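**Condeck build group – minutes**

13 April 2023, shared workshop, Cluvmont

**1. Last meeting**

Minutes accepted with one correction. The spend on servos was $84, not $48.

**2. Money**

Balance is $954 before tonight's purchases. Agreed to set aside $200 for a second force sensor. The Jikness gearbox can wait until July.

**3. Simulated panel**

The panel model now loads together with the arm and gripper in one file. Startup is slow on the old workshop PC but fine on the laptop. Lighting was left as it is for now, with the hard and soft shadows both on.
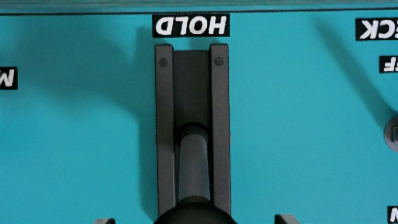

Lever travel was the main item. The joint limits in the model were typed in by hand and need checking against the drawing. It was asked whether the rails should be collision bodies or only visual. Decided on collision for both, as the knob is wider than the gap between them and overlaps their lower ends, so a finger that comes in too narrow ought to hit something. The screw heads on the rails stay visual only. Friction on the lever joint is still a guess.

**4. Gripper approach**

Two approaches were discussed – straight down over the knob, or in from the side with one finger leading. Straight down is simpler to script and will be used first. The side approach goes on the list for later.

Closing speed to be halved until the contact settings are sorted out. The log from the last batch has 124 runs in it, and the file names don't say which contact settings were used. From now on the settings go in the file name.

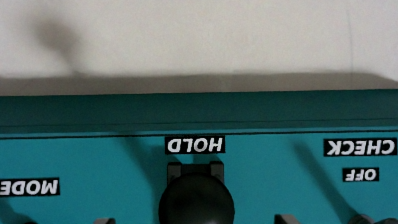
The fingers should open fully before each approach, whatever position the last run ended in. This was in the Barros script and got dropped when the code was split up. To be put back before the next batch.

**5. Labels**

The lettering reads upside down from the view we have been using. Agreed to leave the panel where it is and add a second view from the opposite side for anyone checking label text. HOLD and OFF keep their current size.

**6. Real panel**

Sheet for the real panel is not ordered yet. Thickness still to be settled. The bench by the back wall is free for the build, provided the drill press is kept clear.

**7. Actions**

- Check lever joint limits against the drawing
- Turn on collision for both rails
- Restore the full-open step
- Add the second view
- Get a price for sheet in two thicknesses

**8. Any other business**

The extension cord by the door has a cracked plug and has been taken out of use. Next meeting at the same place, date to be sent out by email.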